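Dried Beans: Frequently Asked Questions

Last updated 2024-05-31

These are the questions we get most often at Stultach about storing, soaking and cooking dried beans. If yours isn't listed, use the contact form and we'll write back.

STORING

How long do dried beans keep?

They stay safe to eat for years if they're kept dry. They don't stay equally good to cook. Beans from the most recent harvest cook evenly and quickly. Beans that have been in a cupboard for a long time take longer, use more water, and sometimes never get soft. We suggest using ours within two years of the harvest year printed on the bag.

Should I take them out of the bag?

You can leave them in the bag until you open it. After that, a jar with a tight lid is better. Keep the jar out of direct sun. Sunlight won't spoil beans but it fades them, and the red ones go brown.

Can I keep them in the freezer?

Yes, but there's no need unless you've had trouble with pantry moths or weevils. If you do freeze them, let the jar come back to room temperature before you open it.

I found small holes in a few beans. Are they safe?

Round, clean holes usually mean a bean weevil has been there. Throw out that bag, check anything stored next to it, and wipe down the shelf. If the bag came from us, write to us and we'll replace it. You don't have to send the beans back.

SORTING AND SOAKING

Do I need to sort them?

Yes. Spread them on a baking sheet or a large plate and look them over. Small stones and bits of dirt can get past the cleaning equipment, and a stone the same size and color as a bean is easy to miss if you just pour them into the pot. Rinse them in a strainer when you're done.

Do I have to soak?

No. Soaked beans cook faster and split less, so for large beans we think it's worth doing. Small ones like navy beans and black beans do fine without it. Lentils and split peas should not be soaked at all.

How long should I soak?

Overnight is fine for most kinds. Our limit is 12 hours on the counter. If you need to go longer than that, put the bowl in the refrigerator, where they'll hold for another day. Beans left in warm water too long start to ferment. You'll see foam and notice a sour smell, and at that point they should be thrown away.

What about the quick soak?

Cover the beans with plenty of water, bring to a boil, boil for two minutes, turn off the heat, put the lid on and leave them for an hour. Drain and cook as usual. It works. The skins come out slightly more ragged than with an overnight soak.

Should I throw out the soaking water?

For most beans it's up to you. Some people find the beans easier to digest if the water is changed. Black beans lose a lot of color and some flavor when you drain them, so we cook those in the soaking water. Kidney beans are different and have their own entry further down.

Can I salt the soaking water?

Yes. A tablespoon of salt for each pound of beans is enough. It helps the skins soften. Drain and rinse before cooking if you do this, or the broth may be too salty.

COOKING

What's the basic method?

Put the beans in a heavy pot and cover them with water by two inches. Bring to a boil and keep it there for 10 minutes. Then turn the heat down until only a few bubbles come up, set the lid on slightly open, and cook until tender. Add hot water from a kettle if the level drops below the beans. Taste five beans before you decide they're done. If one of the five is still firm, keep going.

When do I add salt?

Whenever you like. The old rule that salt keeps beans from getting soft hasn't matched what we see in our own test kitchen. We add it at the start, a little less than we think we'll need, and adjust at the end.

What about tomatoes, vinegar or lemon juice?

Those do slow things down. Acid keeps the skins firm, so wait until the beans are tender before adding them. The same goes for wine. Molasses also slows cooking, which is useful in baked beans, where you want them to hold their shape for hours.

Can I cook them in the oven?

Yes, and for white beans we like it better than the stove. Bring the pot to a boil on the stove first, keep it boiling for the full 10 minutes, then cover it and move it to a 300 degree oven. Check the water level once an hour. Old beans may need an extra hour or more.
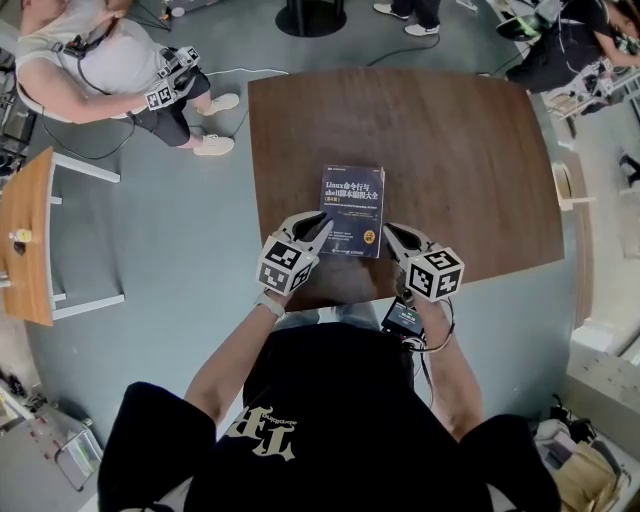

Book on a dark brown wooden table.

Can I use a slow cooker?

You can, with one exception. Red kidney beans contain a natural toxin that has to be destroyed by boiling, and many slow cookers never get hot enough to do it. Undercooked kidney beans can make you quite sick. Soak them for at least five hours, pour off the water, boil them hard in fresh water on the stove for a full 10 minutes, and then move them to the slow cooker. White kidney beans (cannellini) should be handled the same way.

Can I use a pressure cooker?

Yes. Follow the times in the manual that came with your cooker. Never fill it more than halfway with beans and water together, and add a spoonful of oil to keep the foam down. Let the pressure drop by itself. Releasing it quickly makes the beans burst.

Why are mine still hard?

The usual causes are old beans, hard water, or acid added too early. For hard water, a small pinch of baking soda in the pot helps. Use too much and the beans taste soapy and fall apart. High altitude also makes a difference, and a pressure cooker is the best answer to that one. If the beans have been simmering all afternoon and still crunch, they probably won't improve. Start over with a newer bag.

Why did the skins come off?

Most often the water was boiling too hard after the first few minutes. Stirring a lot will do it too. Once the heat is down, leave the pot alone except to check the water.

Can I mix different kinds in one pot?

It's better to cook them separately and combine them afterward. Even two beans of the same size can finish half an hour apart. Our Semaan mix is an exception. We put it together from small beans that cook at close to the same speed, and it was made for soup, where a few soft ones don't matter.

SERVING AND LEFTOVERS

How much does a bag make?

A one-pound bag cooks up to six cups or so, depending on the bean. That serves 4 people as a main dish with some left for lunch, or more as a side.

How long do cooked beans last?

Three or four days in the refrigerator, kept in their broth. Cool them in a shallow container so they don't sit warm for hours, and get them in the refrigerator within two hours of cooking.

Can I freeze cooked beans?

Yes, and they freeze very well. Pack them with enough broth to cover and leave an inch of space at the top. Thaw them overnight in the refrigerator or put the frozen block straight into a saucepan with a splash of water over low heat.

What do I do with the broth?

Use it as you would a light vegetable stock. Broth from chickpeas is mild and good in soup. Black bean broth is strong and will turn everything else in the pot gray, so save it for rice or chili.

Do beans cause gas?

They can, mostly for people who don't eat them often. Start with small servings and eat them a few times a week. It usually gets better. Changing the soaking water helps some people and does nothing for others.

OUR BEANS

What is a Prekero bean?

It's a large, flat white bean with a thin skin and a creamy middle. It holds together well in salads and takes the long oven method without breaking up. If a recipe calls for gigante or large lima beans, you can use it in the same amount.

Where are they grown?

The Prekero and the small reds come from the fields at Nastisberg. The rest are bought from other farms. The name of the farm is on the back of each bag under the harvest year.

When does the new crop come in?

The first bags are usually ready to ship at the end of September. A wet summer pushes that back. We don't take advance orders, but you can ask to be put on the email list and we'll send one message when the new beans are on the shelf.

Are your beans gluten free?

Beans have no gluten in them. However, ours are packed in a building that also handles barley and wheat berries, so we don't label them gluten free. If you have celiac disease, we'd suggest buying from a packer that has a dedicated line.

Can I plant them?

They'll often sprout, and customers have grown them. We sell them as food and don't test them for germination or disease, so we can't promise what will come up. Buy seed from a seed company if you're planting more than a row.

Do you sell in bulk?

Yes, in 25-pound sacks, for restaurants, schools and anyone else with room to store one. Sacks ship separately from the small bags, so an order with both may arrive on different days.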